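Parts room at Hiltmont centre gets new tables and clear boxes

The small parts room at the Hiltmont Community Centre has reopened after a month and a half of sorting, with new work tables, a new labelling system and clear plastic boxes in place of the mixed tins and jars it had used since it began.

The room, known to most users as the Nikolaidis Room, lends and gives out the small things people need for mending and craft work. Its stock runs from buttons, beads and fishing swivels to cup hooks, felt pads, cork discs and picture hangers. Members can take up to a handful of consumable items on each visit at no charge. Tools such as pliers, awls and eyelet setters are lent for two weeks.

The centre closed the room in February when shelving along the north wall began to pull away from the studs. No one was hurt, but the top two shelves had to be emptied in an afternoon and their contents were put into cartons in the hallway. Staff decided to sort the whole collection before anything went back.

The sort took longer than planned. The old card index listed 1,693 kinds of item, and many of the cards were duplicates or described things that had run out years ago. Brass cup hooks, for instance, had four cards under three different names. The new list has 1,000 entries and is kept in a binder on the desk beside the door, with a copy at the front office.

Where the money came from

The work was paid for out of the centre's repair budget and the spring craft sale in Plosolley. Part of the cost was the shelving, which had to be fixed in any case. The tables were bought second-hand from an office on the Plosolley road that was downsizing. They have pale wood tops with rounded corners, and the centre chose them over darker ones because small screws and beads are easier to find on a light surface.

The tables replace a pair of trestles covered in green baize. Regular users had complained for years that pins got caught in the cloth and that anything round rolled toward the middle, where the trestles sagged.

How the boxes are used

The main change for visitors is the way parts are handed over. Under the old arrangement a person asked for an item, was pointed to a shelf and took down a tin. Tins were often put back in the wrong spot, and some came back with other things mixed in.

Parts now come to the table in clear boxes. A few are flat with dividers. Others are the stepped kind sold for tackle or craft supplies, with trays that rise toward the back so the contents of each can be seen without lifting anything out. A visitor picks what is needed at the table, closes the box and leaves it there for the desk to check.

The stepped boxes are meant for jobs that need more than one sort of part. Someone re-covering a stool might be given tacks in one tray and felt pads in another, with the wide lower section left free for offcuts or for bits taken off the old piece. The lower section is also where visitors can put a sample they have brought from home and want matched. 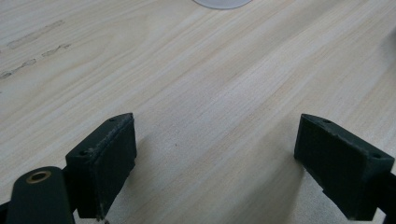

Pale wood tabletop in the Nikolaidis Room.
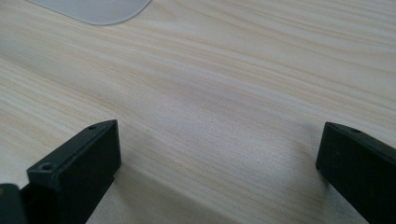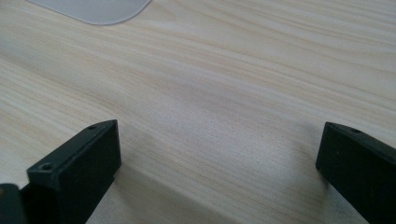
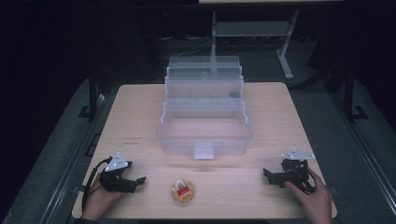

One item at a time

Matching samples is the most common request at the desk. People come in with one drawer knob and want three more like it, or with a disc that has dropped off the foot of a chair. The desk now asks that a sample be set down on its own, away from the boxes, until it has been matched or given up on. Under the old system samples were often swept into a tin with everything else, and in at least one case a customer's own coat button was given out to another visitor the next morning.

A sample that cannot be matched on the spot can be left for up to a week. It goes into a paper envelope with the member's number on the front and is compared with new donations as they arrive. Envelopes not collected after a month are emptied into general stock.

The centre has also changed how it labels. Loose labels laid inside a container tended to slip under the contents, so each box now has a number on the outside that matches a page in the binder. The pages are in alphabetical order by item, with a second list at the back by use – upholstery, fishing, sewing, framing, electrical and so on. The second list was suggested by people who knew what they wanted to fix but had no idea what the missing piece was called.

Electrical parts remain limited. The room will stock plug fuses, cable clips and battery springs, but has stopped giving out switches and lamp holders. Those already in stock were passed to the repair bench at the Aka hardware store on Main Street, which can test them.

What was thrown out

Most of what came off the shelves has been kept. Rusted fish hooks, dried-out glue, perished rubber bands and a large quantity of bent nails were discarded. The nails went to scrap metal along with the old tins that had lost their lids.

Glass jars in good shape were offered to members at the door, and nearly 600 went in the first two days. There are still some larger jars left, mainly the sort used for pickles, and these can be picked up from the hallway until they are gone.

A few things turned up that did not belong to the collection at all. They included a set of house keys on a blue cord, a school swimming medal and a child's tooth in a matchbox. The keys have been claimed. The medal and the matchbox are at the front office, and anyone who thinks they may be the owner is asked to describe the item before it is handed over.

Hours and donations

The room is open from noon until 5 p.m. on weekdays and from 9 a.m. on the first weekend of each month. The evening session, which was dropped when the shelves failed, will come back in May if the desk can be staffed. Membership is included with a regular centre card. Visitors without a card can use the room for a small day fee, payable at the front office.

Donations are being accepted again, with some new limits. The desk would like parts to be clean, dry and sorted at least by type. A bag of mixed buttons is fine. A bag of buttons, screws and broken jewellery is not, and will be handed back. Cork, felt and leather scraps are welcome in any colour, as are spare feet for furniture, curtain rings, zippers in working order and beads of any size. There is no need for more picture wire, and the room has all the thumbtacks it can use.

Clear boxes with working latches are also wanted. The room has enough to cover the sewing and upholstery sections but is short for fishing and framing, which are still partly in cardboard trays. Boxes with cracked lids cannot be used, though single trays from broken boxes can.

Larger items such as chairs, frames and lamps should not be left at the parts room. They can be taken to the furniture exchange in Plosolley, which has a loading door at the back and more room for storage.

Sessions for beginners

With the tables in, the centre plans to run short repair sessions in the Nikolaidis Room through the spring. The first will cover replacing furniture pads and feet, and people are asked to bring the chair or stool along with whatever piece came off it. Later sessions will deal with zippers, picture hanging and restringing beads. Space is limited by the number of seats at the tables, and names are being taken at the front office or by phone.

Parts used in the sessions will come out of regular stock at no extra cost. Those attending should bring their own glue if they have a preferred kind, as the centre keeps only wood glue and a general craft glue.

The hallway outside the room is expected to be clear by the end of April, when the last of the cartons are unpacked. Until then the rear entrance stays closed and visitors should come in through the main doors facing the parking lot.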